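About Bunorow

Bunorow started with two people, one secondhand robot arm and a long argument about what counts as a finished task. Iolanda Damasceno thought a task was finished when the thing was in the right place. Sigrún Grímsdóttir thought it was finished when the thing was in the right place, the table was fit for the next person, and the logbook said how it got there. Sigrún won, and the rest of us have been keeping logbooks ever since (Iolanda will tell you it was a draw).

These days we're a team of 14 on the second floor of the old Moura building, over a bakery that makes the mornings hard on anybody trying to cut back. We record and review tabletop robot work for companies and schools, and we write the house rules that go along with it. Some customers come to us for the recordings. More and more of them come for the rules, and we love that, as we spend a lot of our evenings on them!

What we believe about good practice

We like small, ordinary objects. Blocks, cups, lids, puzzles, the sort of thing you'd find at the bottom of a toy chest. A number puzzle is a favorite around here, with its numerals and its little counting pictures, and it asks a surprising amount of a gripper: the pieces are small, they lie flat against the table, and a tile that's set down at a bit of an angle has to be turned before it will sit in a tray.
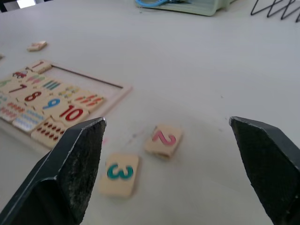 Wrist view at the puzzle station, with the 2 and the 3 between the fingers.

Our rules for a station like that fit on one sheet of paper, and we've worked hard to keep it that way. The first version ran to nine pages and we're pretty sure Sigrún was the only one who read it to the end. The sheet taped up by each station now goes like this:

Start every session with the arm at rest and the stop button within reach of your hand, not your chair.
Say "moving" out loud before the arm moves, even if you're alone.
Hands stay off the table while the arm is powered. If a piece needs fixing, stop first.
Look over the fingertips in the morning and again after lunch. Write down any wear you find.
Leave a failed attempt in the record and mark it as failed.
Put every loose piece back in its own box at the end of the day.

The fifth one gets the most questions from visitors. People naturally want to keep the good tries and quietly lose the bad ones, and we did it ourselves for the first few months. Then Heriberto Chávez went back through our early logs and couldn't work out why a certain grasp had been changed, since every try that would have explained it was gone. Failed attempts have stayed in from that day on, and Heriberto has become a bit of a bear about it, in the nicest way.

How we check our work

Every session gets a second look from somebody who didn't run it. Lilibeth Ignacio leads that group, and she reviewed 2344 sessions with them last year, with a pot of tea going more or less the whole time. A reviewer can send a session back for a missing note, a skipped check or a label that doesn't match what the arm did. Last year they sent back 159, and each one came with a friendly note saying what to fix and where to find the rule. We talk through the trickier ones over lunch, with the door open, and new folks are welcome to disagree with the old ones. A couple of our better rules came from people in their first week.

We also take another look at the whole sheet every February. Anyone can propose a change. The only condition is that you have to run a full day under your own new rule before the rest of us will vote on it, and that has cooled down a few grand ideas, including one of Osvaldo's that involved a whistle.

Classes and visits

Osvaldo Figueiredo runs our one-day operator class, which we named Vemora after the street where we held the first one. It covers safe starts and stops, station setup, honest labeling and how to write a log entry that will still make sense to a stranger in a year. You don't need an engineering background. We've had school librarians, machinists and one very patient piano teacher come through, and they all went home able to run a station by the book. The class starts at 9 a.m. and the coffee is on well before that.

Our rule sheet and the longer guide behind it, the Greltano handbook, are free to any school that asks. Please change them to suit your own room, and if you come up with a wording you like better than ours, drop us a line. Sigrún reads every one.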